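Astell Two-Finger Gripper: a long month of putting things away

I've been promising a write-up of the Astell since February, and I kept putting it off because my opinion changed every time I used the thing. It's a hand-held gripper with two fingers and a camera looking down between them. You squeeze it through a chore yourself, the camera records what you did, and the Urkus software tries to turn a pile of those recordings into something a robot arm can repeat. My question going in was the one my sister asks every Thanksgiving: can a machine clear my kitchen table yet?

Well, partly! I stuck to one small patch of work, a plain white table with ordinary kitchen stuff on it, and I did 200 recordings over a few weeks.
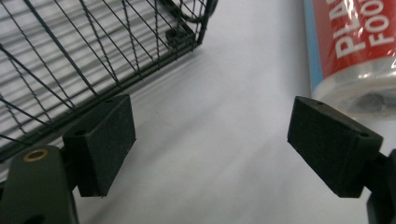 Wire baskets are a good deal harder than they sound. A person hooks a finger through the mesh without thinking about it, while two flat pads want a nice solid side to squeeze, so you end up learning to come in at a rim or a handle and to go slowly. Plastic wrap has its own troubles, being slippery and shiny, and the software was noticeably less sure of itself around anything with a glare on it. I'd say nearly 40 of my recordings were thrown out by Urkus for that sort of thing, and I grumbled over every one.

Cans were the part I enjoyed most. Standing up, they're easy, and the arm we trained (a secondhand Grevitz, slow but good-natured) got quite dependable with them. Lying down is another story, as a can on its side will roll away from a clumsy nudge and you have to line up with it properly.

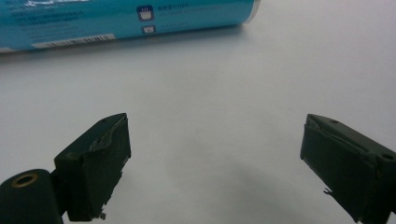

A can on its side, with the worn finger coverings in the foreground.

Now for my one real complaint, and it's the grip pads. The fingers themselves feel sturdy and I like the brass fittings, but the covering on the inner faces scuffs, wrinkles and then starts to peel at the edges. A torn pad doesn't hold the way a fresh one does, and your early recordings stop matching your later ones. Leblanc sells replacement pads in packs of 30 – a bit pricey, but I'd put them in the cart with the gripper and be done with it.
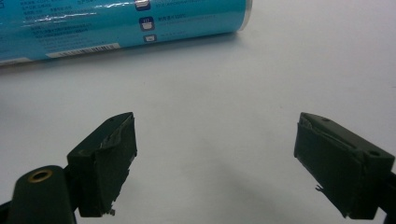 As for the big question, I'd trust the arm with cans and boxes on a clear table while I'm in the room. I would not trust it with the basket, or with dinner still on the plates. A friend who runs a small packing shop tells me he'd want 1000 clean pickups in a row before he let one near his bench, and we're a long way from that. Still, I had more fun with this than with any gadget in years, and I'm keeping it. Four stars, and I'd go to four and a half if they sorted out those pads.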